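Juni, Beitrag von Norbert Zeman
Liste: Helutov Haustechnik, Themenbereich Wasser

Betreff: Re: Druckschläge in der Kaltwasserleitung beim Schließen von Magnetventilen

Hallo zusammen,

ich fasse den Stand zum Objekt Gostengate zusammen, bevor der Faden weiter ausfranst. Es geht um den Strang, an dem im Waschraum ein Toplader angeschlossen werden soll. Der Schlag tritt am Eckventil auf, hörbar bis in die zweite Etage, und zwar auch bei Verbrauchern, die an einem anderen Abzweig hängen. 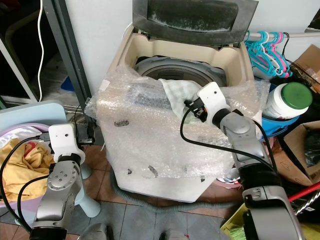 Toplader, Deckel offen, Gehäuse teilweise noch in Luftpolsterfolie:
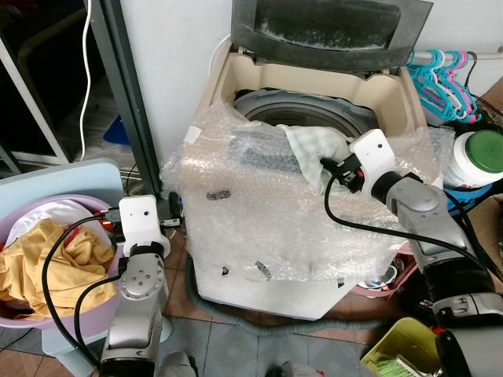 Dzifa Antwi wandte noch am selben Abend ein, der Druckminderer komme als Ursache nicht in Frage, solange der Ruhedruck nicht über Nacht mitgeschrieben worden sei. Ein einzelner Ablesewert am Manometer sage über das dynamische Verhalten nichts aus. Das ist richtig, und ich ziehe meine Formulierung aus der ersten Mail zurück.

Zur Sache. Der Joukowsky-Stoß berechnet sich aus Dichte mal Wellengeschwindigkeit mal Änderung der Fließgeschwindigkeit. Für Kupferrohr und Wasser setze ich 1300 m/s an. Bei 2 m/s in der Leitung und schlagartigem Schließen ergibt das 26 bar über Ruhedruck. Das ist der theoretische Höchstwert. Er wird erreicht, wenn die Schließzeit kürzer ist als die Reflexionszeit 2L/a. Bei 10 m bis zur nächsten wirksamen Reflexionsstelle liegt diese Zeit bei gut 15 ms. Ein Magnetventil mit 200 ms Schließzeit ist also deutlich langsamer, und der volle Stoß kann dort rechnerisch nicht auftreten. Entscheidend ist allerdings die effektive Schließzeit. Viele Membranventile drosseln erst im letzten Teil des Hubs nennenswert, und dieser Teil ist erheblich kürzer als die Gesamtzeit.

Faisal Hayat schrieb dazu:

> Ich würde die Rechnung nicht überbewerten. Im Altbestand
> habt ihr Übergänge von verzinktem Stahl auf Kupfer und
> vermutlich auf Mehrschichtverbund, also mindestens zwei
> Wellengeschwindigkeiten. Dazu kommt die Befestigung. Wenn
> die Schellen ohne Einlage gesetzt sind, hört ihr in erster
> Linie das Rohr gegen die Wand und nicht die Druckspitze.
> Bitte vor jedem Einbau eines Dämpfers die Schellen prüfen.
> Wir hatten in Lornero denselben Fall, dort war nach dem
> Nachsetzen der Befestigungen kein Dämpfer mehr nötig.
> Welche Abstände habt ihr im Schacht?

Die Abstände: im Schacht alle 200 cm eine Schelle, ohne Einlage, eine davon lose. Für die vorhandene Kupferleitung in DN 15 ist das zu viel, im Waschraum selbst sieht es besser aus. Der Übergang auf Verbundrohr sitzt hinter der Vorwand und ist nicht zugänglich.

Vorschlag zum weiteren Vorgehen:

1. Lose Schelle ersetzen, Zwischenschellen mit Einlage setzen.
2. Ruhedruck hinter dem Druckminderer über eine Nacht aufzeichnen. Rutilio Becerra hat einen Logger, der allerdings nur einen Wert pro Sekunde speichert. Für die Drift reicht das, für den Stoß nicht.
3. Druckspitze mit schnellem Aufnehmer direkt am Eckventil messen, Abtastung mindestens 1 kHz.
4. Erst danach über einen Dämpfer entscheiden. Wenn, dann Kolbenbauart, möglichst nah am Ventil und so angeschlossen, dass kein stagnierender Abschnitt entsteht.

Offen ist, ob der Rückflussverhinderer hinter dem Zähler noch dicht schließt. Tut er das, sperrt er die Ausdehnung beim Aufheizen des Speichers ein, und der Ruhedruck wandert nach oben, sofern das Ausdehnungsgefäß keinen Vordruck mehr hat. Das Datenblatt von Fiadzo zum Gefäß liegt mir nicht vor. Falls es jemand hat, bitte an die Liste und nicht an mich direkt.

Gruß
Norbert Zeman

Zuletzt aktualisiert: Juni, 21:40 Uhr
Kontakt | © Helutov Haustechnik | Nach oben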